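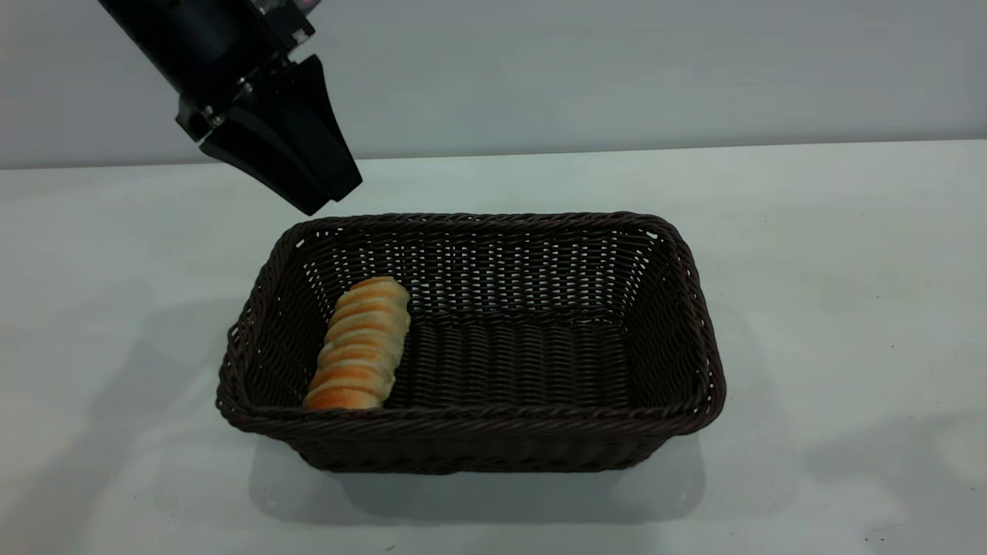

Where the Socks Go: Laundry Habits in a Shared Residence
Term project report, Household Studies elective
Submitted Tue 18 March

1. Background

Our residence hall, Badawi House, has a laundry room in the basement and a cardboard box beside the door labeled LOST. By October the box was full. By the end of the fall term it had been joined by a second box, also labeled LOST, in case anyone thought the first one was a fluke. Our group wanted to know how so many single socks end up there, and whether anything cheap could slow them down.

We had hoped to find earlier work on this. The library search returned a great deal on textile recycling and one very long paper on knitting.

2. Method

We emptied both boxes and sorted the contents on the floor of the study lounge, which made us unpopular for an evening. We then handed out a one-page survey to the 300 residents and got 58 back. One was blank except for a drawing of a sock.

For 7 weeks after that, we checked the boxes every Sunday night. The residents of the second floor were each given a Trovano mesh bag and asked to wash their socks inside it. The third floor got nothing and was not told why, although they figured it out by the first weekend and complained.

3. Results

The first sort gave us 411 items. Most were socks. The rest were dish towels, pillowcases, one oven mitt and a necktie that has since been claimed. Very few of the socks matched each other, and the pairs that did match were mostly plain black, so we can't swear they were ever introduced.

The survey was more useful than we expected. People who carried their laundry downstairs in their arms reported losing more socks than people who used any sort of container. Several people wrote that the dryers "eat" socks. We took the lint cover off the older Vosness dryer with permission and found two, so the dryers are guilty, but of less than they are accused of.

Second-floor socks turned up in the box less often than third-floor socks once the bags were in use. The difference shrank toward the end. When we asked, about half of the second floor said they had stopped using the bags, and a few were keeping snacks in them.

4. Problems

A sock does not say which floor it lives on. We relied on people coming to claim them, and people who claim lost socks are probably not typical. We also lost one Sunday's tally sheet. It was last seen in a pair of jeans, in the wash.

5. Recommendations

Put a shelf next to the dryers so that folding can happen there. Move the lost box out from behind the door, where half the building has never seen it. Ask Brendotell, who service the machines, to check behind the drums at each visit. The mesh bags are worth buying only if somebody reminds people to use them, and we would like it noted that our group is not available.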